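Ticket 2791 - Kitchen circuit keeps tripping at night
Status: open, waiting on customer
Opened: 2026-10-19
Product: Ravell panel monitor, firmware 1839

Original report

The breaker for the kitchen circuit trips between midnight and five in the morning, some nights and not others. It has never tripped while I was standing there. The Ravell app says "overload event" each time and suggests I use fewer appliances. At three in the morning I am using one appliance, the refrigerator, plus whatever the clock on the stove pulls.

I already went through the help page. I reset the breaker the way it says, fully off and then on. I unplugged the toaster and the kettle and left them unplugged for a week. I updated the firmware, which took three tries and changed the color of the menu. It tripped again two nights later.

The electrician from Lidano came out in May and put in the panel and the monitor together. He told me the new breaker was "more sensitive" and that this was a good thing. I'm not convinced a breaker that trips on nothing is a good thing.

The refrigerator is the silver two-door one in the back corner.
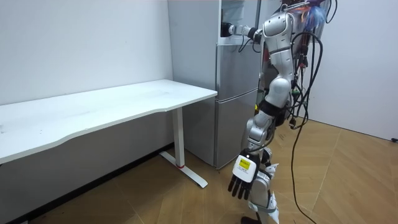

Himon Support wrote back that a refrigerator on its own should not trip a 20 amp breaker, and asked whether the breaker is a plain one or a combination arc fault type. They also wanted the wattage reading from just before the last trip, and said the word "overload" in the app is used for any trip the monitor can't sort into another group.

Customer reply

So the app says overload when it doesn't know. That would have been useful on the help page.

The label on the breaker says combination type AFCI. The last reading before the trip was 200 watts. The highest number I can find for the whole night is 800 watts, and it lasted a few minutes. I assume that's the defrost heater, going by the wiring sheet that came with the refrigerator. The trip came well after that, when the line on the graph was back down and flat. I don't see how either figure gets anywhere near an overload on that circuit.

Support, second reply

Thank you for the readings. We agree this is not an overload. Arc fault breakers can trip when a compressor starts or stops. Please try the following:

1. Run the refrigerator from an outlet on a different circuit for seven nights.
2. Leave everything else on the kitchen circuit as it is.
3. Write down the time of any trip, and which breaker it was.
4. Do not use an extension cord for this test.

We also suggest plugging in a Kotian line filter, which we can ship for a fee.

Customer reply

I'll do the test. I'm not paying for the filter until somebody can tell me what it filters. I looked up the Kotian page and it promises "cleaner power" and has a picture of a leaf.

On step 1, the only outlet on another circuit that the cord reaches is the low one by the side of the refrigerator, which is awkward but can be done. I had to check the panel map to be sure it was separate, and the map was wrong. What Lidano marked as "dining" is the hallway. I turned the breakers off one at a time with a lamp plugged in and wrote my own list.
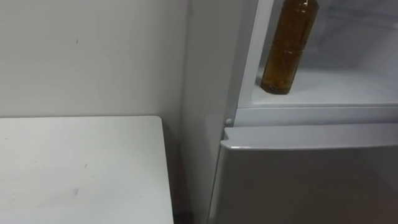
Attachment 2: refrigerator, side panel and wall

Test log, added by customer

Night 1: no trip.
Night 2: no trip.
Night 3: kitchen breaker tripped at 2:40. Refrigerator was on the other circuit and kept running.
Night 4: no trip.
Night 5: kitchen breaker tripped at 4:15. Same as before.
Nights 6 and 7: no trip.

So it isn't the refrigerator, and I don't think it's the defrost heater or the compressor either, unless they can reach across to a breaker they aren't wired to. What's left on the kitchen circuit overnight is the stove clock and the wiring itself. I'd like to know if the breaker can be swapped under the Lidano warranty before anyone sells me anything.

Support, third reply

Thanks for the detailed log. With the refrigerator ruled out, the likely causes are a loose connection in one of the kitchen outlet boxes, a shared neutral, or a faulty breaker. These need to be checked by an electrician with the power off. Please leave the breaker off if you notice heat, buzzing or a burning smell at any outlet. We have passed your log to Lidano and asked them to confirm the warranty dates. We have also asked for the wording of the overload message to be reviewed.

Customer reply

No heat and no smell. Lidano called and offered a visit, and I asked them to bring a new breaker and a corrected panel map. Keep this open until they've been. The last ticket I had was closed as solved while I was still typing in it.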